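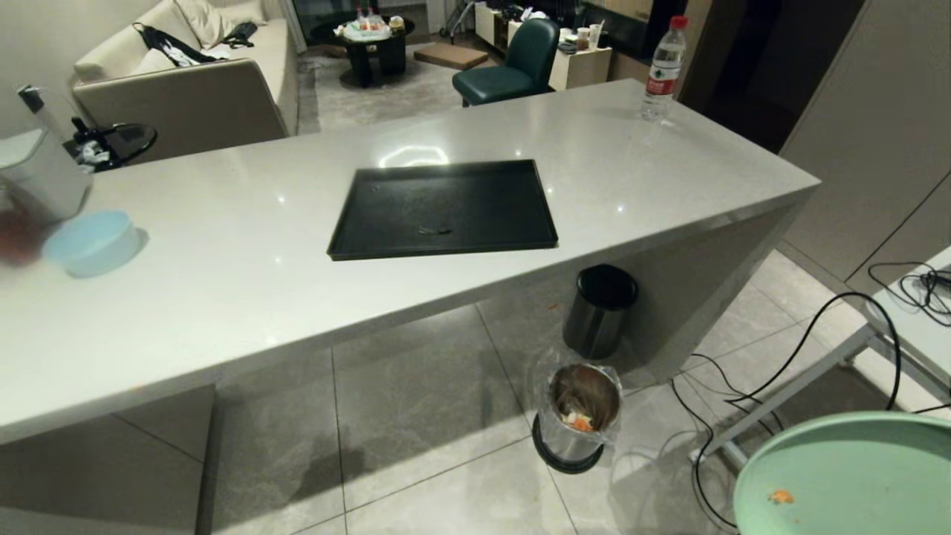
Corinne Jodier

I have strong feelings about scraping plates. Specifically, I have strong feelings about the way we teach robots to scrape plates, and I've been boring my friends with them since last August, so now it's your turn!

There are two camps, more or less. One camp says you take hold of the arm and move it through the job yourself, the way you'd guide a kid's hand through writing the letter S. The other camp says you stay out of the way and drive it by remote control, watching what it watches, and let the recordings pile up. I started in the first camp. I loved it. You feel the weight of the thing, you feel when the joint is about to complain, and you can do a lovely smooth tilt on your very first try (and feel very clever about it).

And that's my problem with it. The lovely smooth tilt is mine. My wrist did it, with my sense of how a carrot slice sticks to a glossy plate, and half of that came through my fingertips and never got written down anywhere. When I drive the arm remotely I don't get any of that. I'm clumsy. I overshoot, I back up, I hold the plate over the bin a beat too long wondering if the last bit is going to let go. All of that goes into the recording, and I think it should.

Over at Hemuto, where I drive a few times a month, a session is 30 plates. By the end I'm hungry and cross and my tilts look nothing like my early ones. For a while I threw the ugly runs out. Then I went back through a set of 348 and found that the ones I'd kept all looked alike - same angle, same speed, food that dropped off politely. Who has dinner like that? Fries lie flat. Little wet squares of onion hang on like wallpaper. If you only ever show the easy version, don't be surprised when the arm gives one confident tip and heads back to the counter with half the meal still on board. 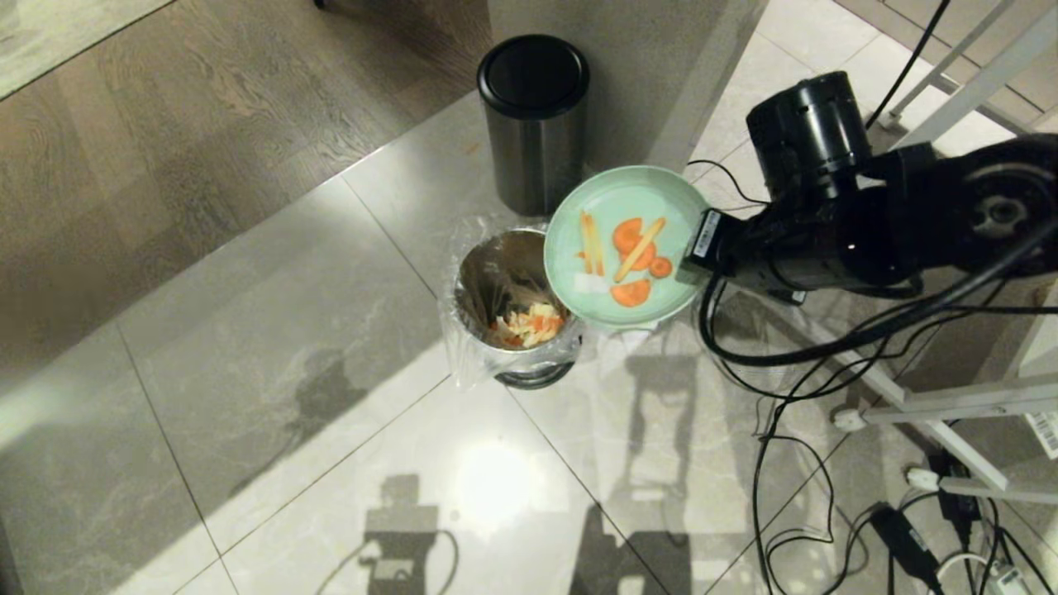
Carrot slices holding on over the lined bin.

The people on the hand-guiding side have a fair point about time. Remote driving is slow, and it's tiring in a way that's hard to explain to anyone who hasn't done it. A friend of mine on the Drullitgate project swears she gets more out of an afternoon with her hands on the arm than I get in a week, and for something like wiping a counter I'd believe her! Pushing on a surface is all about feel. I'd do that one by hand too.

But a plate over a bin is mostly looking. Is there still something on there? Is the rim over the opening or over the floor? Your hands can't answer that, and if you're standing there with both arms around the machine you're looking from your own height, from your own side, and quite possibly blocking the view with your elbow. I've done it. There's a whole batch somewhere with my sweater in it.

So given the choice, I'd take 30 awkward remote runs with cold leftovers over 1000 tidy ones with the same slice of carrot. Cook something sticky, and keep the run where you had to shake it twice.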